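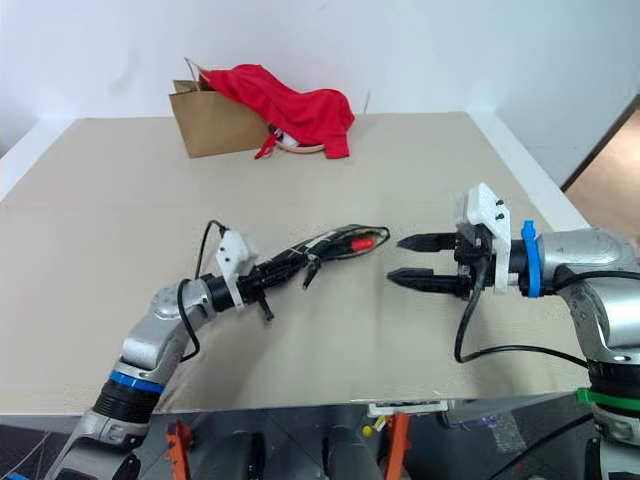 A two-arm station at Mukadard's open day, with a bundle of black cable in the left gripper and the right one open.

Cable is a poor subject for a demonstration. It bends under its own weight, and a program that depends on fixed coordinates loses track of it quickly. Mukadard gave it a full bench anyway at the open day on 3 May 2022, between the Fuentealba conveyor and the coffee.

The task is a handover. One arm presents the bundle, the second closes on the looped end, and the first lets go. Shu-fen Fang, who runs the bench, allows 8 seconds for the exchange. Past that, the controller opens both grippers and logs a fault.

"Closing is easy," Fang said. "Knowing what you closed on takes most of the code."

The planning software, Kama, was trained on 2996 handovers recorded under manual control. A further 222 were held back for testing. Fang would not give a success rate for the current build and said one would be published in August.

Visitors were allowed to put other items on the table between runs. Iker Pastor, a harness buyer at Cusetti, watched 10 runs and asked mostly about connectors. His line handles bundles with a plug at each end, and a plug that snags on a finger stops the shift. Fang said snag detection currently relies on motor current alone. A wrist force sensor is on order.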